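Converted Workshop Rooms: A Gallery for Skeptics

Shireen Zulu asked me to put this page together after her third tour of a converted building. I went in with doubts. Every listing promises character, and character usually means one wall the builders didn't bother to plaster. Decide for yourself whether it's worth an extra 140 a month.

The Brick Room at Le Roux

Red brick with gray mortar, and a plain white wall picking up above a ledge. The brick is the selling point and I'll admit it has some color to it. I'm less sold on the small dark spots, which could be holes or old fixtures. Ask before you sign. A black office chair with a headrest leans up against the bricks, and there's a white table with thin legs next to it.

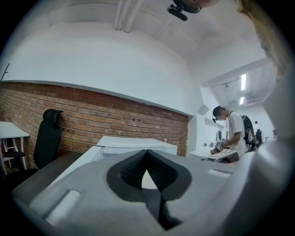 Overhead

The pipes run along the ceiling in a bundle, painted the same white as what they're fixed to. Agents call this industrial. I call it saving on a dropped ceiling, though Borghild Bakke, who rents at Cuvenar, likes hers and says I'm being unfair. There's a black bracket up there too, holding a short tube angled downward. If you're renting, get it in writing who pays for anything hung from the ceiling.

What the Brochure Says

The Le Roux brochure gives the brick a full page and heating two lines. It lists 522 square feet and doesn't say whether that includes the hallway. I asked in June and got the same brochure back.

Still to Come

Five more rooms, including the one at Plultier with the "restored" floor. I have seen that floor — bring thick socks.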